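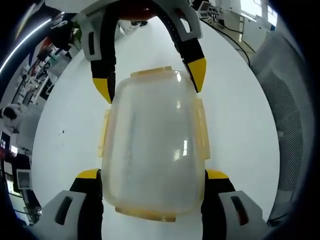
2 min read · 18 replies

Two-gripper latch boxes: where do you split the phases?

sumer_dev
Started on the latch container this week and I'm hooked! One gripper holds the sides low down, the other comes in over the far end where the short tab is. The body is cloudy see-through plastic on a white table, so my depth is mush, but the amber tabs segment beautifully. I have 267 demos and I'm cutting each one into hold, approach and pull. Does anybody label finer than that?

worarport
Love this task. I'd drop the phases completely. One policy, both arms, action chunks of 10. Hand-cut phases gave me a hitch at every switch.

sumer_dev
Hm, I get the hitch too, but without phases my holding arm lets go early. Really early.

grisard
Disagree with worarport, at least under 500 demos. I had 853 before the single policy beat my phased one. Also check the glare! There's a big white patch on the right side of your lid, and my tab detector used to fire on exactly that kind of thing. Random bright blobs in training fixed most of it.

worarport
Fair, I had more data than that. Still think the hitch is a blending bug. Are you interpolating in the tool frame or the base frame?

sumer_dev
...base frame. Oh no.

grisard
Ha, there you go. Try the tool frame and keep the phases for now.

sumer_dev
Rerunning tonight, will post the plots with the blob augmentation on and off!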